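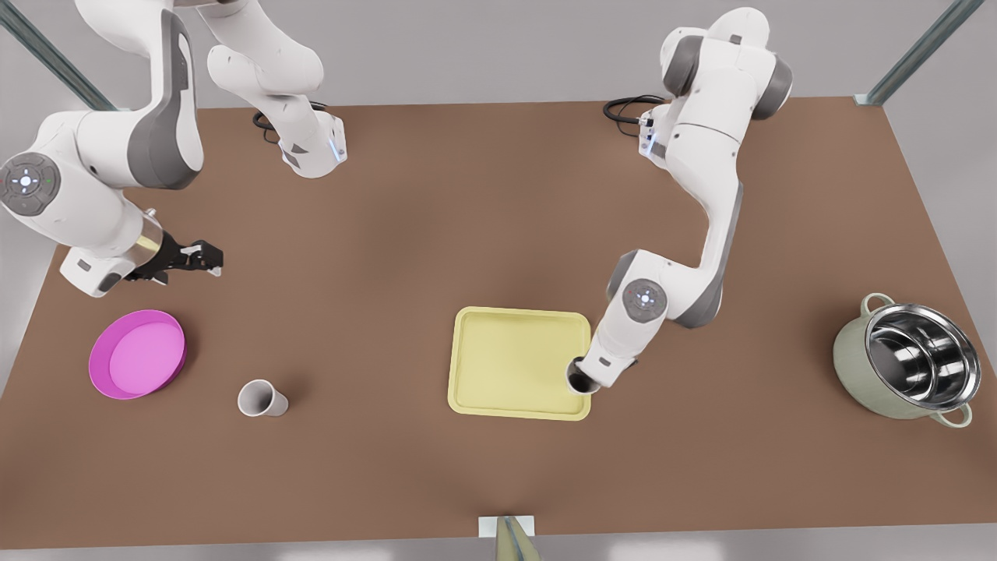 Fomitz Tabletop Easel, large size: six weeks in the studio

Saturday, September 1, 2018

I paint in oils, mostly still life and a few small interiors, on panels up to 24 inches tall. For years I worked at a standing H-frame easel that my aunt left me. In June I hurt my hip and had to start painting sitting down, and the H-frame does not go low enough for that. I looked at four or five tabletop easels and bought the large Fomitz. I paid full price for it at Cieślak, the art supply store on our side of town, and I have used it nearly every day from the middle of July until now.

What comes in the box

The easel arrives in two pieces, the base and the mast, with a bag of hardware and a folded sheet of instructions. The sheet has drawings and almost no words. Putting it together took me less than half an hour with a screwdriver I already owned. One of the wing nuts had a burr on the thread and would not go on past the first turn. I cleaned it up with a small file. If you don't have a file, the store will swap the nut, but that means another trip.

The wood is beech with a thin oil finish. It was a little dry when I unpacked it, so I gave it a coat of linseed oil and let it sit for two days before I put anything on it. The underside of the base has four cork pads. They are glued on neatly and none have come off.

Setting the height and angle

The lower shelf slides up and down on the mast and is held with a single knob at the back. The upper clamp works the same way. Both move smoothly. I can change the height with one hand while holding a brush in the other, which I could never do on the old easel.

The tilt is where I have mixed feelings. A ratchet bar at the back gives you a fixed set of positions, and the gap between two of them is right where I like to work. One notch leans the panel back a bit too far, so that I get glare from the window on wet paint. The next notch up is nearly vertical. I have ended up putting a folded piece of mat board under the back edge of the base to split the difference. It works, but a friction joint would have been better at this price.

The easel does tilt forward past vertical, and this is useful for anyone who does pastel. The dust drops clear of the surface and lands on the table. I tried it for one afternoon with some old pastels and it held its position fine.

Stability

With a 12 by 16 panel the easel does not move at all. I lean on my work more than I should, especially when I scrape down, and it stayed where I put it. With a 24 inch panel there is some sway at the top corners if you press hard with a knife. For brush work I didn't notice it. Stretched canvas is a little worse than panel, because the canvas itself gives and then the bars shift in the clamp.

I would not put anything taller than 24 inches on it, even though the label says it takes 30. I tried a 30 inch canvas borrowed from a friend. The clamp reached, with hardly any mast left above it, and the whole thing felt top-heavy. I took it down after ten minutes.

The upper clamp has a strip of hard rubber on the inside. It leaves a thin mark on the top edge of a freshly primed panel – not deep, but you will see it if you don't frame your work. I now put a bit of folded paper between the rubber and the panel.

The drawer

There is a shallow drawer in the base, divided in two. Mine holds eleven full-size tubes on one side and palette knives and rags on the other. Long brushes don't fit. The drawer has no stop, and twice I pulled it all the way out and dropped tubes on the floor. I have since screwed a small block to the inside back and that fixed it. A strip of wood and one screw should not be left to the buyer.

When the drawer is full, the extra weight helps steady the easel. When it is empty you may want to put something heavy in there.

Compared with the Steneck

Ottilie Hämmerli, who shares the studio with me, has had the Steneck folding easel for 2 years and was kind enough to trade with me for a week. The Steneck is lighter and folds flat, and it has the friction joint I wish mine had. It also has no drawer, and the lower shelf is so narrow that a cradled panel hangs over the front. I could feel it shifting when I laid in the first broad strokes of a background.

Ottilie liked the Fomitz for its weight and disliked it for the same reason once she had to carry it back across the room. She works in watercolor and keeps her board nearly flat. On the Fomitz the flattest setting is still steeper than she wants, and her washes ran. If you paint in watercolor I would get the Steneck, or just prop your board on a book.

Painting with it

Most of my summer went into a set of small paintings of kitchen things on a dark cloth: onions, a tin cup, a cracked blue bowl. I work in thin layers and come back to each painting many times, so I am always taking one panel down and putting another up. On this easel that takes a few seconds. I have a pencil mark on the mast for each panel size and just slide the shelf to it.

The seat-height view was new to me. When I stood, I looked slightly down at the painting and tended to make my ellipses too round. Sitting, with the middle of the panel at eye level, I caught those mistakes sooner. Any easel at the right height would have done the same, so I don't give the Fomitz credit for it, but it was a good side effect.

I miss being able to step back. I get up every so often and look from the doorway, and I keep a hand mirror by the palette for checking the drawing in reverse.

Cleaning and wear

Oil paint wipes off the finished wood if you get to it the same day. After six weeks the shelf has a permanent stain of alizarin crimson where I rest my brush, and the knobs have gone gray from my hands. The ratchet bar has a few dents where the metal pin sits. They don't affect how it holds so far. The screws needed tightening once, in the third week.

I tried a dab of Olo brush soap on the crimson stain. It lifted some of it and also took off the oil finish, so that patch will need another coat.

Who should buy it

If you work in oil or acrylic at a table, on surfaces up to 24 inches, and you have a place where the easel can stay put, I think it is worth the money. If you travel to classes or have to clear the table for dinner, it is too heavy. Pastel painters should be happy with the forward tilt.

I plan to keep mine. I am going to ask Kazimiera Jasińska at Cieślak whether the ratchet bar can be ordered as a spare part, and if so I will drill an extra notch in it and add a note on how that went.

Rating: four out of five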